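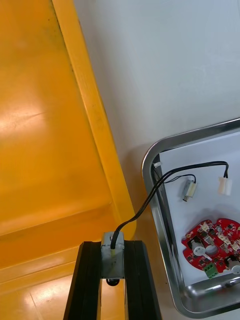 Small Business Law, Unit 3: Sales Tax Permits for New Retailers

Instructor: Graça Lobo
Handout revised 15 May 2023

A sales tax permit is the document that lets a business collect sales tax from its customers. It is separate from a general business license, and having one does not give you the other. Students mix these up every term, so check which one a reading is talking about before you take notes on it.

Who applies

Any seller of taxable goods in a state that has a sales tax will normally need a permit from that state. The form of the business does not matter much. Sole owners, partnerships and corporations all apply, usually through the website of the state revenue department.

What the application asks for

Legal name of the business and any trade name
Federal tax ID, or Social Security number for a sole owner
Address of each place of business
Date of first sale
Expected monthly sales

Expected sales are used to set the filing schedule. A low estimate may put the business on a yearly schedule — a higher one usually means quarterly or monthly returns.

Case for class: Drasia

Mafalda Seixas and Valter Bragança open a kitchen goods shop called Drasia. In the first month they sell $2,000 of taxable goods and collect $162 in tax. They put all of it in the store's checking account and pay rent from that account.

The $162 was never income. It is held for the state and has to be paid over with the return, even if the shop loses money that month. Many owners keep a second bank account for it.

Resale certificates

A permit holder can usually buy stock without paying sales tax by giving the supplier a resale certificate. It covers goods bought to be sold again. It does not cover the shop's own desk or cash register.

For next class

Read the Dikimmont case in the course packet and write one page on who owed the tax. Bring a blank application from your own state.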